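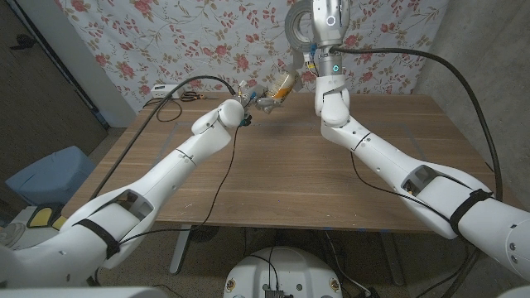

Sena Antwi wants to know whether you can get the last inch of anything out of a plastic bottle without losing your temper, and then what you do about the lid that glues itself shut afterward. She has been through the page I wrote in January on jars and says it was no help at all with bottles. Fair enough! Bottles are their own kind of trouble, and since half the mail I get is about sticky stuff of one sort or another, I'm going to do bottles first and then tape, which I have been meaning to get to for ages.

So, Sena. Stand the bottle on its cap overnight, inside a mug so it can't tip over. If the stuff is thick (honey, dish soap, wood glue, that syrup you bought for one recipe), set the mug in a bowl of warm tap water for ten minutes before you open anything. Warm, please — very hot water can make a thin plastic bottle sag, and I've got a lopsided shampoo bottle in my bathroom to prove it.

When you're pouring one bottle into another, tilt the full one slowly and let it run down the inside wall of the empty one. Don't aim for the middle. You'll get bubbles, and with anything soapy you'll be standing there till dinner. Only combine things when you know for certain they're the same product, and never do it with cleaners. I keep the last bit of a cleaner in its own bottle with its own label and use it up.

For the cap: wipe the threads with a damp rag every time, before you screw it back on. I know. I skip it too. If it's already stuck, hold the neck under the warm tap for a minute, dry it, and grip it with a wide rubber band wrapped around twice. Comfort Laryea swears by a rubber dish glove, and I tried hers last week and have to admit it's better than my rubber band, mostly because you get to use your whole hand.

One more on bottles. A clear one is worth saving if you decant things in the garage or the laundry room, because you can see what's left without shaking it. Wash it with hot soapy water, rinse it until it stops foaming, and let it dry upside down with the cap off. Leave it longer than you think! I filled one too early once, and my linseed oil had little beads of water rolling around in the bottom for the rest of its life.

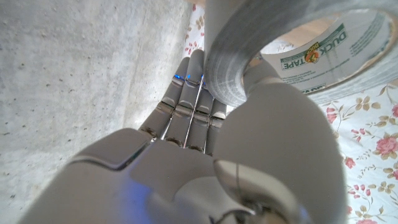
**Filed under: Tape, Glue & Other Sticky Things**

I go through a lot of tape. When we moved out of the Stelness apartment I taped up every box myself, and I learned most of this by doing it wrong.

**Finding the end.** Fold the last half inch under on itself every time you put the roll down. If you've already lost the end, run a fingernail around the roll slowly, one full turn, then turn the roll over in your hands and go the other way. You'll often feel the edge going one direction and miss it going the other. A flashlight held low and sideways helps too, and so does a dusting of flour wiped on with a fingertip, which settles along the edge.

**Tearing duct tape.** Pinch both thumbs right next to each other at the edge and snap them apart, one toward you and one away. People hold their hands too far apart and then the tape stretches and rolls up on itself and they blame the tape. For a straight edge on something that shows, use scissors. Wipe the blades afterward with a little cooking oil on a paper towel, then with a dry one.

**Where to keep it.** Indoors, flat on its side, out of the sun. Mine used to live on the garage windowsill and the glue went to goo along both edges, with sawdust stuck in it. Damir Stojanović threads his rolls on a length of dowel over the bench, and it does look wonderful, but he has to slide off three to get to the fourth. I use a drawer.

**Getting the gunk off.** Duct tape on a box is no problem. On a table it's a different story. Peel it back low and slow, close to the surface, and warm it with a hair dryer on the gentle setting if it fights you. Rub whatever's left with a dab of cooking oil, wait five minutes, and wipe it off with a soapy cloth. On a wood top, try that somewhere hidden first, and don't leave the oil sitting there while you answer the phone — I have a ring on my own table from exactly that. It's under a fruit bowl now.

**A small roll for the car.** Wind 6 feet or so of duct tape around an old plastic gift card. It goes in the glove box and weighs nothing, and it has already saved one bumper and one flip-flop.

Nana Annan has written in about candle wax on a tablecloth, so I'll try the brown paper and iron method on one of my own before I tell anyone else to do it. If you have a better way, send it along before I plug in the iron!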